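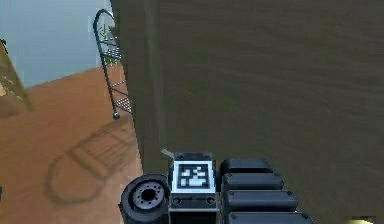 Figure 7-1. Large flat panel with wall and floor showing through the gap at left.

Section 7. Installing and Setting Up the Driltico Dog Door

Document revision 26/07/2022. Technical content: Pentti Laitinen.

7.1 Scope

This section covers the interior wall version of the Driltico dog door, fitted with the Dresalska reader and used with Ingvarsson collar tags. Exterior wall kits have a different tunnel and a rain hood and are covered in Section 8. The microchip reader option uses the same housing but is set up from its own leaflet. Where the leaflet and this section differ, follow the leaflet.

The door may be used by any dog that can pass through the opening without crouching so low that the chest touches the sill. Puppies under seven months should be supervised during every pass. Dogs that share the door may each have a tag. The reader stores up to 20 tags.

7.2 Before you start

Check the contents of the carton against the packing slip. The door frame, flap, tunnel sections, reader, control box, reader cable and screw pack are supplied. Tags are packed separately and may arrive in a different carton.

Tools needed:
Tape measure
Pencil
Spirit level
Drill and bits
Fine-tooth saw
Cross-head screwdriver
Pipe and cable detector

CAUTION: Walls can hide live cables, gas pipes and water pipes. Sweep the full cutting area with the detector before drilling. If the detector gives a reading you cannot explain, choose another position.

CAUTION: Keep dogs out of the work area until the tunnel edges are capped. Cut sheet metal and fresh saw cuts will injure paws.

Do not cut a load-bearing wall without advice from a qualified builder. Damage to the building is not covered by the Driltico warranty.

7.3 Measuring the dog

Measure the dog standing square on a hard floor. Do not use a breed chart. Two dogs of the same breed can differ by a full door size.

1. Stand the dog beside a wall, with the head in a normal position.
2. Measure from the floor to the top of the withers. Write this down as A.
3. Measure from the floor to the lowest point of the chest. Write this down as B.
4. Measure the widest part of the body, usually the ribs or the shoulders. Write this down as C.
5. Repeat for each dog that will use the door.

The top of the opening must be above the largest A. The sill must be below the smallest B. The opening must be wider than the largest C by at least the width of your hand. If one opening cannot meet all three conditions, fit a step on both sides of the wall and set the sill by the larger dog.

NOTE: Long-coated dogs measure wide. Press the coat flat with the palm when taking C, but do not squeeze the ribs.

For a growing dog, choose the next size up from its present measurements. Older dogs with stiff hips do better with a low sill, even if the opening then looks out of proportion.

7.4 Choosing the position

Leave clear floor on both sides of the door. A dog coming through at speed needs its own body length to slow down, and a large dog needs more on a smooth floor than on carpet. Do not place the door at the head of a staircase, behind a room door that swings toward it, or next to a food bowl used by another dog.

The control box must be within reach of the 900 mm reader cable. The cable must not be lengthened. Allow slack for a drip loop if the wall is in a laundry or boot room.

Keep the reader away from large metal objects, motors and other radio equipment. Refrigerators and washing machines are the most common source of missed reads. If the position is in doubt, hold the powered reader in place by hand and present a tag several times before any cutting is done. 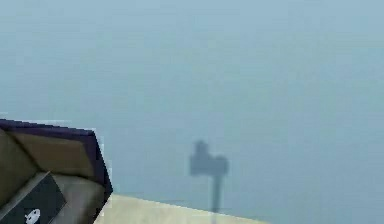 Figure 7-2.

Mark the opening on one face of the wall first, using the paper template in the screw pack. Tape the template at the top corners only, level it, then tape the lower corners. Draw the outline in pencil and mark the four fixing points through the printed circles. On a plain surface without seams or fixtures, such as the blue-gray one in Figure 7-2, there is nothing to line the template up with, so take every height from the floor and check both ends with the level. Move any container standing near the marked area well clear before cutting. Remove the template when the marks are complete and keep it for the second face.

7.5 Cutting the opening

1. Switch off the electrical circuits that serve the wall.
2. Drill a pilot hole straight through the wall at each corner of the outline. Keep the drill level.
3. Go to the other face and join the four holes with pencil lines. Compare the shape with the template. If it is out of square by more than the width of a pencil line, correct it on this face.
4. Cut the first face along the outline. Support the waste piece so that it does not tear the surface as it drops.
5. Look into the cavity. Remove loose insulation, and stop if any pipe or cable is visible.
6. Cut the second face.
7. Vacuum the cavity and both floors.

If a stud crosses the opening, do not cut it. Move the opening sideways or consult a builder. Patching plaster is cheaper than repairing a sagging wall.

7.6 Fitting the tunnel and frame

1. Slide the tunnel sections together with the arrow pointing toward the flap side.
2. Set the tunnel to the thickness of the wall and lock it with the two short screws.
3. Push the tunnel into the opening from the flap side until the flange is flat against the wall.
4. Check the sill with the level. Pack underneath if needed. A sloping sill makes the flap hang to one side and wear at one hinge.
5. Drive the four long screws by hand. Do not use an impact driver.
6. Press the edge caps into place all the way round. Run a finger along the caps and reseat any that lift.
7. Hang the flap on the hinge pins and let it swing. It should come to rest in the center without touching the frame.

CAUTION: Do not power the lock with the flap removed. The bolt will extend past its stop and must then be reset by the service depot.

7.7 Connecting the reader and control box

Clip the Dresalska reader into the top of the frame with the smooth face down. Route the cable through the groove and out at the right-hand corner. The plug fits one way only. Mount the control box out of reach of a dog standing on its hind legs. Chewed cables are excluded from the warranty.

1. Plug the reader into the socket marked R.
2. Plug the lock into the socket marked L.
3. Connect the power adapter last. The lamp shows amber, then steady green.
4. Press and hold SET until the lamp flashes green.
5. Enter the installer code, 1526, on the keypad and press SET.
6. Change the installer code when prompted. Write the new code inside the back cover of this manual.

If the lamp stays amber, unplug the adapter, reseat the R plug and begin again at step 3.

7.8 Registering tags

Register one tag at a time. Store all other tags in another room during this procedure, including spare tags still in the packet.

1. Press ADD. The lamp flashes blue.
2. Hold the tag flat under the reader until the lamp turns steady green.
3. Press ADD again to store the tag.
4. Pass the tag under the reader once more. The bolt should draw back and then return after 7 seconds.
5. Fit the tag to the collar so that it hangs at the throat.

A tag worn on a harness at the shoulder will be read late or not at all. Metal name plates should be on the opposite side of the collar from the tag. The collar must be loose enough for two fingers to pass under it.

To delete a tag, press DEL, present the tag and press DEL again. To delete a lost tag, see the table of stored positions in Section 9.

7.9 Introducing the dog to the door

Leave the bolt disabled for the first few days. Press MODE until the lamp marked FREE is lit.

1. Tie the flap fully open with the cord supplied.
2. Have one person sit on each side of the opening. Call the dog through and reward it on the far side.
3. When the dog passes both ways without stopping, lower the flap halfway.
4. When it pushes under the half flap readily, release the cord.
5. Change to TAG mode when the dog uses the closed flap on its own.

Do not push or pull a dog through the opening. A dog that has been frightened by the flap may need to return to step 1 and stay there for a week. The click of the bolt disturbs some dogs more than the flap does. For these dogs, run the lock from a spare tag while feeding at a distance, and move the bowl closer over several meals.

NOTE: The door does not replace supervision between dogs that do not get along. A second dog can follow closely behind a tagged dog before the bolt returns.

7.10 Checks and care

Wipe the flap and reader face with a damp cloth each week. Do not use solvent. Check the hinge pins and edge caps monthly. Replace the tag batteries every November, all at the same time, and test each tag afterward as in 7.8, step 4.

Send the reader and control box together if service is needed. The lock can remain in the frame with the bolt drawn back. Pack both parts in the original foam, include the installer code on a slip of paper, and address the parcel to the Driltico service depot, Brernamcombe.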